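Home Economics, Unit 3: Colour in the Dining Room
Tutor: Hermine Tanner

Dark walls take in light, so plan the lamps before you buy paint. Warm wood stands out well against blues and greens. Hang pictures after the table is in place.

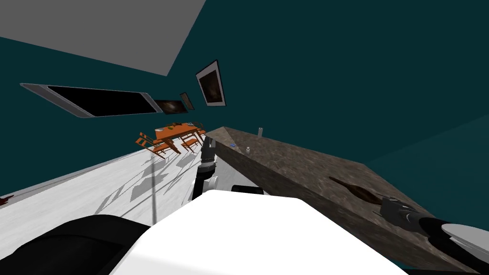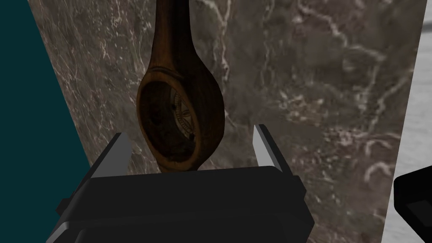

For next time, work out the paint for the Grallbridge flat. The walls come to 881 square feet and one tin covers 400. Allow for two coats and round up to whole tins. Show your working. Hand in by the end of October.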